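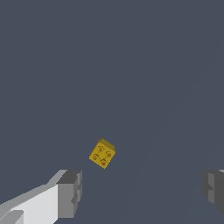
Figure 1. Simulated view from the gripper: a yellow cube between the open fingers.

Wornley Technical Institute
Automation Planning and Procurement
Handout for Unit 4: Budgeting for a Handling Cell

Prepared by Raymonde Marchand. Revised for the July session.

4.1 Purpose of this unit

Students will prepare an equipment plan for a small handling cell, from first specification to the request for approval. The unit assumes that Unit 3 (Task Definition) has been completed. Students who have not yet submitted a task definition should do so before starting the worksheet in 4.6.

The task in this unit is a simple one: small cubes are to be picked up singly and placed in a tray, turned so that a chosen face is on top. The task has been modeled in simulation. Planning in simulation first allows the department to settle several purchasing questions before any money is committed, including finger opening, fingertip shape and the position of the camera.

4.2 What simulation can and cannot tell the buyer

A simulated cell is a good source of information on geometry. It will show whether the fingers open wide enough for the part, whether the fingers block the camera's view of the part, and whether the arm can reach every position in the tray. In Figure 1 the cube is held clear of both fingers by open space, and the face with its four pips is in view. A buyer may reasonably use views of this kind when comparing finger sets.

Simulation is a weaker source of information on friction, wear, cable routing, lighting and noise. The plain background in Figure 1 is convenient for early work on detection but does not represent a shop floor. Any figure in the plan that depends on these matters must be supported by a supplier's data sheet or by a trial on hardware. Reviewers will return plans that rely on simulated results alone for grip force or cycle time.

4.3 Cost categories

The plan must give a separate line for each of the following.

Arm and controller. Include the teach pendant if it is priced separately.
Gripper body.
Fingers and fingertips. These are consumable items and should appear both in the initial purchase and in the yearly running cost.
Camera, lens, mount and cable.
Base or stand.
Guarding and safety devices.
Software licenses, including simulation licenses. State whether the license is yearly or permanent.
Installation and commissioning.
Training.
Spare parts.
Freight and duties.

The most common error in past submissions has been to treat the arm as the whole purchase. In the model budget used in class, the arm and controller account for 60 percent of the initial cost. Students should be prepared to explain any plan in which the share is much higher, as it usually means that guarding or installation has been left out.

4.4 Worked example: selecting a finger set

Three quotations are provided in the course folder, from Cusamier, Czerwiński and Skadberg. All three are for a two-finger parallel gripper with replaceable fingertips.

The Cusamier quotation has the lowest purchase price. Fingertips are sold only as a complete set with the fingers, so a worn tip requires the whole set to be replaced.

The Czerwiński quotation is for $1,759, including one spare pair of fingertips. Tips may be ordered alone. Delivery is quoted at 18 weeks.

The Skadberg quotation is slightly higher and includes a digital model of the gripper and fingers for use in simulation. Students should consider what it would cost the department to prepare such a model itself, and should enter that cost against the other two quotations.

Compare the three over the full planning period and not on purchase price alone. A long delivery time is also a cost if other equipment will stand idle until the gripper arrives. The comparison should fit on one page.

4.5 Timing and approval

Requests are reviewed by Murdo Farquharson, Equipment Planning Office. The office asks for at least 21 working days to review a complete request. An incomplete request is returned without review, and the period begins again when it is resubmitted.

Quotations must still be valid on the day the order is expected to be placed. Where a quotation will expire during review, obtain a written extension and attach it. Verbal assurances from a sales representative are not accepted.

A contingency line is permitted. It must be shown separately and may not be spread among the other lines.

4.6 Worksheet

1. Restate the task in no more than two sentences.
2. List the requirements that have been confirmed in simulation, and attach one view for each.
3. List the requirements that must be confirmed on hardware, and state who will carry out each trial.
4. Complete the cost table using the categories in 4.3.
5. Select one of the three quotations in 4.4 and justify the choice.
6. Prepare a schedule showing the review period, order date, delivery and commissioning.

Worksheets are due at the department office by 4:00 p.m. on the last day of the unit. Cost tables should be submitted in spreadsheet form with formulas left in place. Questions about the quotations should be directed to the instructor; students should not contact the suppliers.

Reading for Unit 5: Maintenance Contracts and Service Levels, sections 1 through 3 of the course reader.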